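Last updated: Wed 12 October
Posted by slatwise in Grippers and End Effectors

Keker vs. Clollera handhelds for wet-room tasks – anybody run both?

slatwise
We've been collecting demos with handheld grippers since January, mostly kitchen stuff, and now the task list has moved into the bathroom. Toothbrushes in cups, caps on tubes, soap back in dish. I have a pair of Kekers and I can borrow a pair of Clolleras for as long as I can avoid returning emails. Before I redo the whole calibration for the second set I'd like to hear from people who have used both on thin, shiny, round things. My arm at the other end is a Zamora, if that matters.

What I have so far: the Keker trigger is lovely for the first hour. After that my index finger files a complaint. The Clollera uses a full-hand squeeze, so the complaint comes from the whole department at once.

pinchpoint_ed
Both, yes. Clollera for anything heavier than a mug, Keker for anything you'd pick up with two fingers. A toothbrush is a two-finger object. I don't think this is hard.

gravelbox
It's a little hard. The Keker pincer tips are narrow and a round handle rolls right out of them if you come in even slightly off axis. I got 40 toothbrush grasps in before I gave up and wrapped the tips in self-fusing silicone tape. Worked great, changed the tip geometry, so now my demos don't match the gripper on the robot. I have invented a very expensive way to tidy my own sink.

pinchpoint_ed
So put the same tape on the robot.

gravelbox
I did. It peels off at a different rate.

mothballed
Has anyone tried mixing jaws? We run a scoop on the left and pincers on the right for two-handed work. The scoop steadies the cup, the pincers do the fussy part. You lose symmetry, and your policy people will sigh at you, but our two-handed set stopped being 3,000 episodes of somebody knocking over a cup.

slatwise
Mixed is what we ended up on too. I didn't mention it because I assumed it was cheating.

pinchpoint_ed
It is cheating. You've now got two end effectors to model and two sets of spares to lose. If the cup moves, use a heavier cup.

mothballed
The robot will be deployed in homes, Ed. People own the cups they own.

pinchpoint_ed
And they own two identical hands.

lowfps
Sidestepping the hand debate: what are you tracking with? The gripper is half the story. I had the cube markers on both hands and kept losing the left one whenever I leaned in and my forearm got between it and the head camera. Moved the cubes to the base of the gripper, raised the camera, fixed most of it. The Clisthorpe controller will happily interpolate through a gap and tell you your wrist did something no wrist has done. Check the raw tracks before you blame the jaws.

slatwise
Cubes and a head camera, same as you. Glare was my bigger worry, with a dark polished counter and a chrome faucet right in the middle of the workspace. I went through one session of 1,084 seconds by hand and marked every dropout. There were 16, and most of them were me twisting my wrist to get at the cup from the side. The faucet was innocent. I had already bought matte spray for it.

gravelbox
Please don't spray the faucet.

lowfps
Can you post a view from overhead? I want to see how far apart your hands are when you go for the second brush.

slatwise
Sure. Scoop on the left, pincers on the right, one brush standing in the glass and the other across the rim. 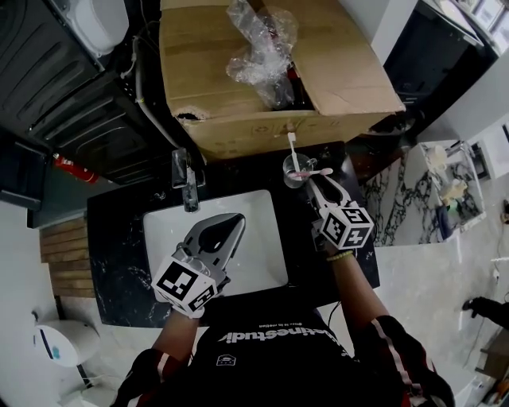
Results so far, same counter, same cup

1. Keker pincers, no tape: best for a brush lying across the rim. Bad for one leaning in the glass, because the tips reach the glass before they reach the handle.

2. Clollera pincers: fatter tips, hardly any rolling, but they hide the brush from the head camera at exactly the moment you'd like to see it.

3. Scoop left, Keker right: slowest to learn, fewest tipped cups. I'm around twice as slow as with bare hands, and my bare hands weren't fast.

lowfps
Hands are closer together than mine. Try coming in from higher up with the right. You'll keep the cube facing the camera and you won't need the wrist twist.

pinchpoint_ed
Number 1 is what I said in my first post.

mothballed
Number 3 is what I said in mine.

slatwise
I'll run the higher approach with the Clolleras before they go back, and post the dropout count. The matte spray is available to anyone who'll pay shipping.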